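Wäsche falten bleibt schwierig

Gilmar Furtado beschäftigt sich bei Nuveren mit Haushaltsrobotik. Auf die Frage, wann eine Maschine die Wäsche übernimmt, antwortet er knapp: „Handtücher gehen. Bei Strick wird es mühsam.“ Ein Pullover liege jedes Mal anders, und der Greifer müsse erst einmal eine brauchbare Stelle zum Zupacken finden.

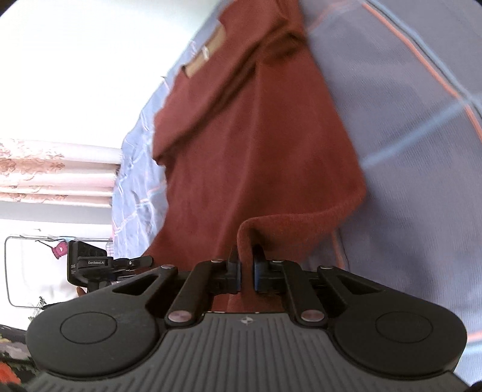
Aarti Joshi wendet ein, das Zupacken sei längst das kleinere Problem. Schwieriger werde es danach, wenn Ärmel und Kragen in die richtige Lage sollen. Furtado widerspricht nur halb. In einer Versuchsreihe im Mai habe man 300 Durchgänge mit Oberteilen ausgewertet, dabei hätten die Ärmel am meisten Zeit gekostet. „Ein Mensch schüttelt das Teil kurz aus. Diese Bewegung ist für uns noch sehr schwer.“
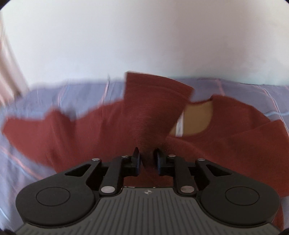 Ein roter Strickpullover auf dem Bett, gehalten von zwei Greiffingern.

Einen Termin will Furtado nicht nennen. In Wäschereien mit immer gleicher Ware sehe er früher Chancen als im Schlafzimmer. Zu Hause faltet er selbst, für einen Korb braucht er 10 Minuten.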